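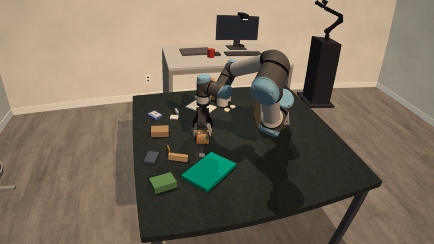 Luzius Oberholzer has been making sugary synth-pop as Lanz for 4 years, and when I rang him on Friday he was still in bed, arguing with himself over a chorus. The new single's called 'Wondden' and it's completely brilliant! "I had 18 versions," he told me. "My manager liked the second one. I was furious." He wants the sleeve kept very plain, with his name nowhere (good luck with that, Luzius).

His last one, 'Lorkent', sold 1,869 downloads, and he can tell you which radio station in Allton played it. "Twice, both after midnight. My mom taped it."

And the album? "July, if I stop adding key changes." I told him to add more. "Okay, so August," he said.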